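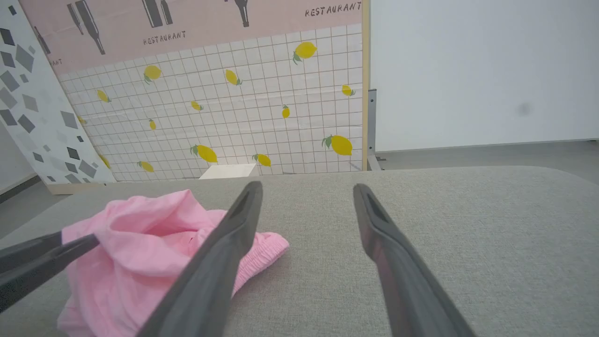

*Pink cotton-like fabric with a gathered waistband, on the gray fabric.*

I have been putting off writing about folding for a long time because it sounds like the dullest subject there is. But I do laundry for a household of four, I have opinions, and the last post about the pantry got more replies than anything else I have put up here. So, laundry.

The thing I want to talk about is elastic waists. Shirts are easy. A shirt has a front, a back and two sleeves, and once you know the order you can do it half asleep. Towels are easier still. Anything with a gathered elastic waist is a different job. The fabric is cut wide and then pulled in at the top, so there is always more cloth at the bottom than at the waist, and it never wants to lie in a rectangle. My daughter lives in soft cotton shorts and pull-on skirts from spring until the weather turns in November, and for years I just rolled them into a ball and shut the drawer.

The ball works for a while. Then the drawer won't close, and she pulls out everything to get to one pair, and the whole lot goes back in worse than it came out.

Here is what I do now.

I fold on something soft. I used to fold on the kitchen table, and cotton slides around on a varnished table more than you would think. An upholstered surface with a bit of texture holds the first layer still while you deal with the second. A sofa cushion is good. The end of a bed is fine but too low for my back. When we lived in Holtum I had a padded bench at hip height and I still miss it.

I find the waistband first. With a bunched-up pair of shorts there is no point in starting from the hem, you only end up turning it around again. Get hold of the elastic at both side seams and give it one shake. Lay it down with the waist away from you and smooth toward the hem with a flat hand. Don't try to stretch the elastic out flat. It will pull back as soon as you let go and take all your smoothing with it.

Fold it in half side to side so the two ends of the waistband meet. With shorts, the crotch will stick out in a little triangle - tuck that in. With a skirt, the hem will be wider than the waist, so bring the extra in from the side until the edge is straight. Then fold from the hem up toward the waist, in thirds for a child's size. The gathered part goes last and ends up on the outside. It is the bulkiest bit, and if you put it in the middle you get a lump.

Stand them up in the drawer with the fold facing up. I know this is old news to a lot of people. It was new to me when my neighbor Jannik Diekmann showed me his sock drawer, and I went home and redid all of ours that same evening.

A few other things I have settled on:

- Fold the light cotton pieces soon after they come off the line. Creases in thin cotton set if they sit in a heap overnight, and I am not going to iron play clothes.
- Don't sort by color. I tried it. I sort by person and then by drawer.
- Keep one basket for things that need mending. Ours always has at least 3 items in it, mostly popped waist seams.
- Check the shirring before you put something away. If a thread has come loose, it is a quick fix now and a much longer one after two more washes.

It takes me 30 minutes to get through a full load this way, matching socks included. It was less when I was rolling everything into balls, I'll admit that, but I was also refolding the same drawer every weekend and never counting it.

I still haven't worked out fitted sheets. I have watched the videos. I fold the first two corners together, lose the third, and stuff the whole thing in the closet behind the flat ones. If you have a way that works for a deep mattress, leave it in the comments and I will try it on the next wash.

Next time I want to get into the hall closet, where there is a bag of outgrown winter things I have been walking past for months. Some of it is going to my sister and some of it should have gone years ago.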